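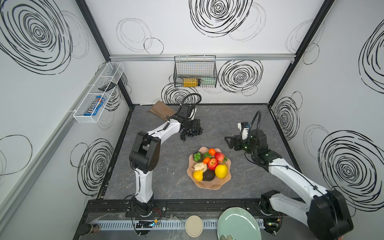

About Valleo

Valleo plans and installs two-arm handling cells for catering kitchens and food packing rooms. The company was founded by Inès Vidal, a former packing line supervisor, and has 17 employees in a single building in Eltden. Assembly, programming and operator training are done on site.

What we automate

Our cells take over repetitive picking and placing: filling bowls and trays, sorting mixed items, clearing a table between orders. Each arm carries a two-finger gripper and its own camera. Grasp routines are developed on artificial fruit, which keeps its shape over long test runs, and are then adjusted on the customer's own product.

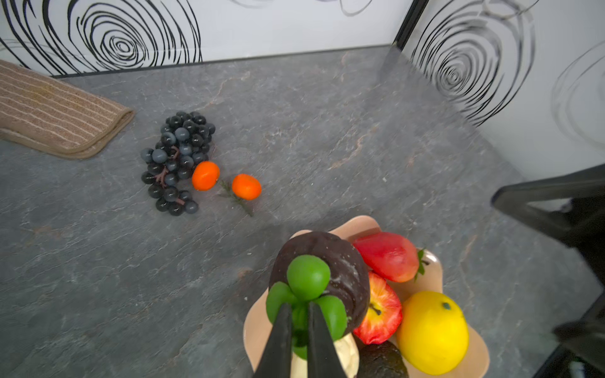
Gripper closing on green artificial fruit at the scalloped bowl.

What changes for staff

A cell changes a job description before it changes a headcount. At Aubert, a catering kitchen with 143 employees, 10 people used to portion fruit by hand for full shifts. They now rotate between cell supervision, incoming inspection and order assembly. Time spent at one station is limited to two hours. Pay grades were reviewed before startup, and the supervision role was placed one grade higher.

Some tasks stay manual. Judging ripeness, handling damaged goods and dealing with late order changes remain with the kitchen team. Operators can stop a cell at any time and are not asked to justify a stop.
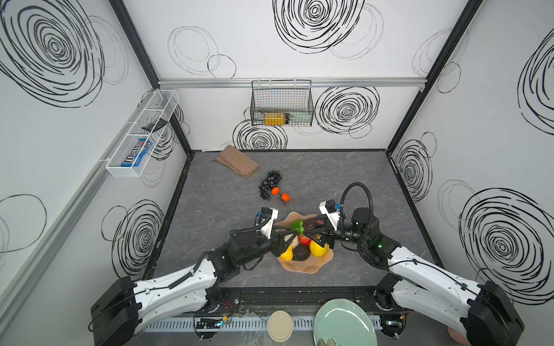

Both arms working over one bowl.

Training

Operators complete a course on Tovo, our control software, before a cell goes into service. The course covers restart after a stop, gripper finger replacement, camera cleaning and the fault log. No programming experience is required. Since February, course records have also been available to the customer's shift leads.

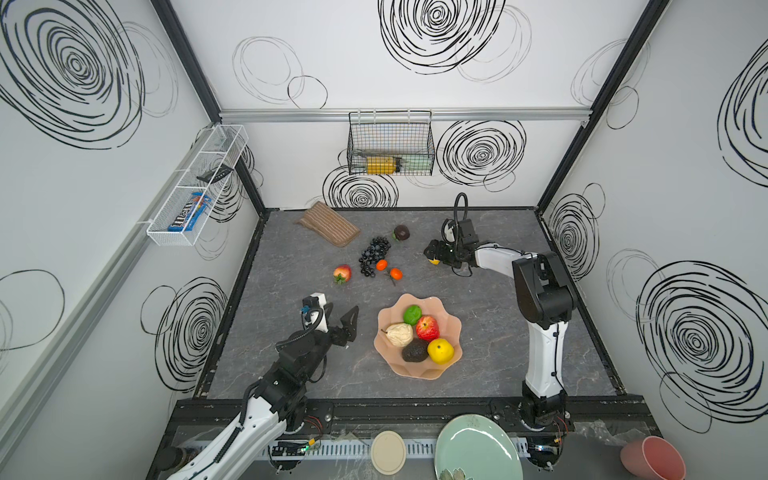
Fault logs are reviewed with the operators every week during the first three months. To date, 765 log entries have been closed, about a third of them through changes to the layout of the work surface. The remainder concerned grasp settings, lighting and cable routing.

Page last revised Sunday, April 15, 2018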